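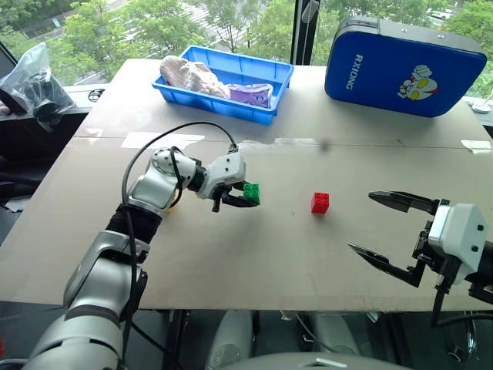 Green and red building blocks, both with studs on top.

Section 5: Getting the scoreboard ready before kickoff

Okay, you've got the Rumix console out of its case and the board is bolted up behind the far goal. I've run this thing for Teltwood home games for a couple of seasons now, and what follows is the order I do it in. The printed booklet does it differently and I've never gotten on with its version.

Give yourself 30 minutes the first few times. I'm down to less than half that, but I still show up early and have my coffee up there.

1. Run the long cable from the board to the press box. It's around 300 feet and it will tangle if you pull from the middle of the coil, so start from the outside end and walk it along the fence, never across the touchline.

2. Plug the cable into the port marked OUT. The one next to it takes the same plug and does nothing for us at all.

3. Switch on the board first, then the console. Wait for the two dashes to show up on each side.

4. Press SPORT and scroll to SOCCER 2. SOCCER 1 counts the clock down, which is how the high school games do it. Ours counts up.

5. Enter the team names. You get eight letters each, so Sarmiento has to go in as SARMIENT (sorry, Sarmiento). Resen fits with room to spare! Hit SAVE after each name or the second one wipes out the first.

6. Set the half length to 45 and leave STOP AT END turned off. With it off, the clock keeps going through added time and you stop it by hand when the referee blows.

7. Run a test. Add a goal to each side, take them off again, start the clock, let it tick a few seconds and reset it. Have somebody stand on the field and wave if both digits light up.

Note: If the away score shows an 8 with a bar missing, press the connector in firmly at the board end. Dalia Petrauskas got the whole panel working again this way at halftime in May, in the rain, and it's been the first thing I try ever since.

Caution: Don't move the cable while the board is powered on. Switch off the console, switch off the board, move the cable, then start again from step 3. Yes, you'll lose the team names. Type them in again.
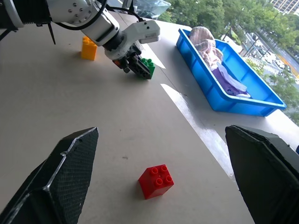 Red 2x2 block on the tabletop.

During the game

Keep your thumb off RESET. I mean it – it's right beside HOME +1, and I've wiped a clock in the middle of a cup game with the whole main stand watching. I put a square of tape over it now and peel it off at halftime.

Wait for the referee to point to the center circle before you add a goal. If you've jumped the gun and there's a flag up, hold HOME or AWAY and press MINUS once.

At halftime, press PERIOD and check that the clock reads 45:00 before you start it again. It sometimes comes back at 00:00 after a long break. To fix that, press EDIT, type 4500 and press ENTER.

If you get stuck, Ffion Prothero knows the console as well as I do and usually sits in the row right below the press box. Bang on the window.

Packing up is in Section 6.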